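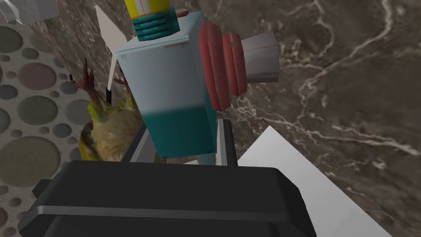

Two-tone block, pale blue over teal.

Assistant Golf Professional / trainee wanted, Drornley Golf Club

We need someone for the shop and the range, start July if you can. Full time, weekends on roster, early starts (shop opens 6.30am). Trainees in first or second year welcome, so are qualified pros coming back to it.

What you'd be doing: shop counter, bookings, cart hire, junior clinics, a bit of club repair. Regripping mostly. Dexter Cabrera runs the shop and will show you the till, which is old and has its moods.

Junior clinics are 15 kids max, after school, two coaches on. Ladies' beginner group is run by Qianru Gu and she wants a hand with it through winter. You get 9 paid hours a week for your own practise plus free range balls. Playing comps is encouraged, we'll work the roster round them if you give us 3 weeks notice.
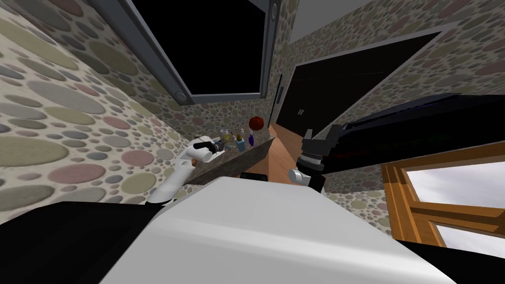 Circle-pattern wallpaper, dark panel on the wall.

Must have: handicap or playing record we can look at, Working with Children check, drivers licence. First aid is good, we'll pay for the course if not. Own car realy helps, the bus from Culden stops around 15 minutes walk from the gate and doesnt run early.

Pay is award plus a share of lesson fees. Uniform supplied, shoes arent.

Send a resume and a few lines about your golf to Hanyu Yu at the club office. No cover letter template stuff please. Short chat first, then nine holes with Dexter. Questions about the traineeship side, ask for Peiyu Jiang, mornings best.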